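Learning to live with a slow connection

When we moved from Bustberg to Clisunness, the first thing I asked the landlady was about the internet. She looked at me as if I had asked about the weather on the moon. "It works in the mornings," she said, and then she showed me how to open the oven.

I should explain that I work from home and that I translate manuals, mostly for kitchen equipment. It is not a job which needs much internet. But in Bustberg I had become used to having everything at once. I listened to the radio from my home country while I worked, I had my mother on a video call on the tablet, and somewhere a film was downloading for the evening. I did not notice any of it. It was like water from the tap.

In Clisunness the cable ends at the post office, and from there it is old telephone wire up the hill. In our first December a storm took down the line for two weeks. I walked every morning to the café Robles with my laptop in a plastic bag, bought one coffee and sent my files. The walk is 90 steps down to the harbour and of course the same 90 up again, which I felt in my knees.
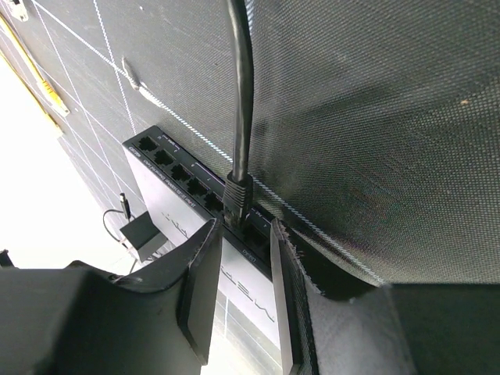

After the storm I began to make small rules for myself. Letters and files I send before nine, when the neighbours are still asleep. I save the dictionaries on my own computer, so that I do not have to look up every word online. My mother I call on the normal telephone now, and we talk longer than before – without the picture she does not worry that I look tired.

The evenings were more difficult. My husband missed his football and I missed my series. Then we found the library in Jemley, two villages away, which has more than 1,000 films on disc and lends them for a whole week. The shelves are in no order that I understand. We have seen some very bad films this way, and one about a lighthouse that I would like to see again, but I forgot to write down the name.

They say that the fast cable will come up the hill next year. The landlady says they said it also last year. I will be glad if it comes, I do not want to pretend that I am a better person now. But I think I will keep the telephone calls with my mother, and perhaps also the coffee at Robles, when the steps are not icy.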